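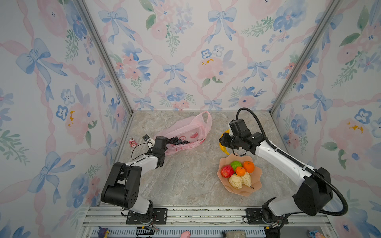

Fruit Bags for the Hall Kitchen
Student project report, group 4
Gwilym Bevan, Cadi Gwilliam, Wilma Morrison
Friday, March 27, 2026

Background

Our project looked at how fruit gets from a shared bowl into a bag that a student can carry to class. The Bowen hall kitchen puts out a mix of fruit every morning, mostly apples, mandarins, pears, bananas and grapes. A lot of it comes back bruised. We wanted to know if the order of packing makes a difference when the bag is a thin plastic one with loop handles.

Method

We packed bags over 5 days, using one piece of each fruit and a small bunch of grapes. Each full bag weighed around 700 grams. We tried 2 packing orders. In the first, the apple and pear went in at the bottom, then the mandarin, then the banana, with the grapes last. In the second, we packed in whatever order the fruit came to hand. Every bag was carried the same route to the library and back, then emptied and checked by Cadi for split skins and soft spots.

Results

The first order did better. Grapes on top stayed whole on most trips – the ones that split had slid down beside the apple. Bananas marked easily in both orders, mainly at the stem end where the handles press on them. Mandarins came through fine each time. Pears depended on how ripe they were, and we did not control for that.
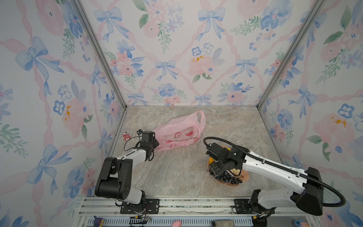
Does it help to open the bag fully before packing?
It helps a little, mostly with the heavy fruit. A bag that lies flat lets the apple roll to one side, and the rest then leans on it.

Problems

Thin bags do not stand up without support. Wilma held the handles while Gwilym packed, so our times are for two people and should not be compared with one person working alone. We also ran out of ripe pears on the fourth day and used firmer ones.

Next steps

Our supervisor, Fulvio Vitale, suggested repeating the test in July, when the kitchen has softer fruit such as peaches. We would also like to try a paper bag with a flat bottom.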